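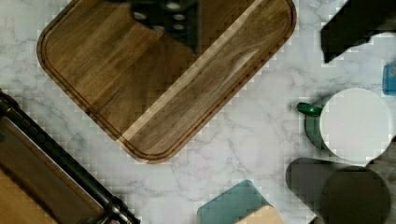
September 2021

Finish notes, wooden boards and small boxes. Continues from the February sheet, which stopped at the second coat.

Purpose of this round: find out whether the hardwax oil (Redo) can replace the plain linseed we have used on food-contact pieces, and at what coat count. Second question, lower priority: does sanding past 220 grit gain anything on walnut.

Stock. Offcuts from the Skamholm order, walnut and maple, all quartersawn or close to it. Planed to 20 mm and cut into test pieces. Moisture read between 7 and 9 percent on the pin meter. One maple piece read 12 and was put back on the rack. I did not correct the meter for species, so treat the walnut readings as slightly off.

Surface prep. Random orbit to 120, 180, 220. Half of the walnut taken on to 320 by hand. All pieces wiped with a damp rag, left overnight, then knocked back with the last grit used. Raised grain was much worse on maple than I expected after 220. On walnut at 320 it was hardly there.

Routed grooves are still the weak point. The core box bit leaves a burn on the end grain turns whenever the feed slows in the corner, and the burn shows through any oil as a dark crescent. Two passes, the second at 0.5 mm, cleared it on walnut. On maple it did not. Tried a card scraper ground to the groove radius, which works but takes longer than the routing. Whoever has the 6 mm radius scraper, please put it back in the second drawer.

Coats. Redo applied with a white pad, left 15 minutes, wiped off hard, 24 hours between coats. Linseed applied with a rag, left 30 minutes, wiped, 72 hours between coats. Shop temperature stayed at 19 to 21 C. Rags went in the water can and then outside, as per the wall sheet. 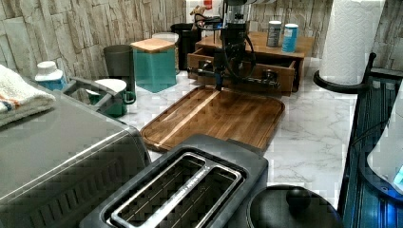 Water spot test, 1 ml from the pipette, left one hour, blotted:

Linseed, two coats: ring on both species, still visible next day.
Linseed, four coats: faint ring on maple, none on walnut.
Redo, one coat: ring on both, faded by next day.
Redo, two coats: no ring on walnut, very faint on maple.
Redo, three coats: no ring. Surface starts to look filmed in raking light. I do not like it.

Two coats is the working number for now. Three may be needed inside the groove, where the pad does not press evenly and the wipe-off takes too much with it. A cotton bud wrapped over a dowel end was better than the pad there.

Oil uptake by weight was a waste of time. The scale drifts more than the difference between coats. Dropped after the second set.

Grit. I could not tell 220 from 320 by eye after two coats of Redo. By touch, 320 is smoother for the first day and then the same. The 320 pieces came out lighter in color, presumably less oil taken in. No reason to go past 220 except on end grain, where it does make a difference to how dark the ends go.

Glue lines. Mixed-species blanks were glued with the Wokard PVA, clamped 47 minutes by the timer (meant to be 45, phone call). After the wet and dry cycles there is a ridge at the joint between walnut and maple that catches a fingernail. It was flush when sanded. Probably the blanks were surfaced too soon after glue-up, while the wood near the line was still swollen. Next set to wait three full days between clamps off and final thickness. If the ridge comes back after that, it is species movement and we live with it.

Drawers. The small box fronts got the same two coats, outside faces only. Nothing on the inside. The old trial piece that was oiled inside in 1968 pattern linseed mix (boiled oil, turpentine, a little beeswax, from the typed card) still smells when shut for a week, and one side sticks in damp weather. Runners get wax and nothing else. Knobs were finished off the box, on a screw, which saves cleaning out the corner behind them.

Cost. Redo works out at 1420 for the case, enough for around 100 boards at two coats if the wipe-off rags are not soaked. Linseed is far cheaper per board, but four coats at 72 hours ties up the rack for more than a week. The rack is the limit at the moment, so the price of oil matters less than I had assumed.

Open items:

Re-run maple at two coats with 180 as the last grit. The sheet that came with Mfaume's oil says not to sand finer than 180 on closed-grain woods, and we ignored it.
Check the groove corners again after ten washes.
Order white pads. The green ones leave fibers in the maple.
Replace battery in the moisture meter before the next stock comes in.
Label the unlabeled jar on the oil shelf or throw it out.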